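Section 3. Setting up a festival screening copy

Read all of this before you touch the drive. Written for the Irkosine short film program but it works for any venue running the Kuvell player.

Before you start
You need the film drive, the subtitle drive if there is one, the booking sheet and a login for the player. No login, ask Leopold Aebischer. Don't borrow someone else's.

1. Check the title on the drive label against the booking sheet. Documentaries get retitled for festivals all the time. If the two don't match, stop and call the distributor.

2. Plug the drive into port 2 on the back of the player. Not the front port – it's for subtitle files only.

3. Open Ingest, pick the film, press Copy. Leave the drive alone until the bar is gone.

CAUTION: Pulling the drive during a copy can wreck the file on both ends. Wait for the green check.

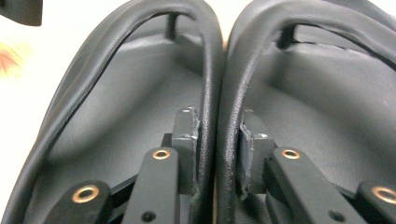
4. Open the file info page. Look at running time, picture shape, sound format. Write all 3 on the booking sheet, even if they're printed there already.

5. Older shorts are often the squarer picture shape. Set the screen preset to Academy before you play anything. If heads look squashed or wide, wrong preset. Go back and change it, don't try to fix it with zoom.

Note: Restored prints sometimes open with a long text card and no sound. Normal. Don't skip it, its part of the film.
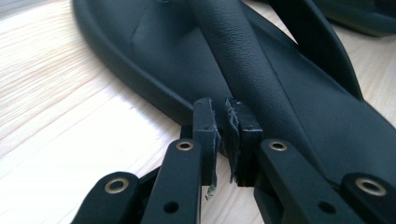 6. Subtitles. Choose the language, then play a stretch with talking in it. Films from the Cherkaoui catalog carry two English tracks, one for dialog only and one with song lyrics. Use the lyrics one unless the sheet says otherwise.

7. Sound. Set the fader to 80 and play the loudest scene on the sheet. Walk to the back row and listen. Too harsh, come down a little and write down the new number.

CAUTION: Never run a level check with the audiance in the room.

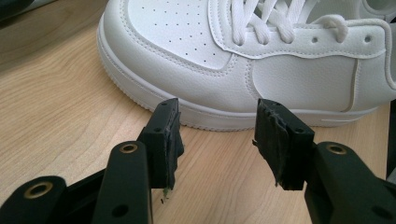

8. Build the show list. Order is venue slide, director intro if there is one, film, credits, house lights. Add the light cue at the end of the credits – not at the start.

9. Save the list under the film title and the screen name. Areck screen lists go in their own folder.

10. Run the first and last minute of the list straight through. Lights come up on cue, you're done. If they don't, see Section 4, Light cues.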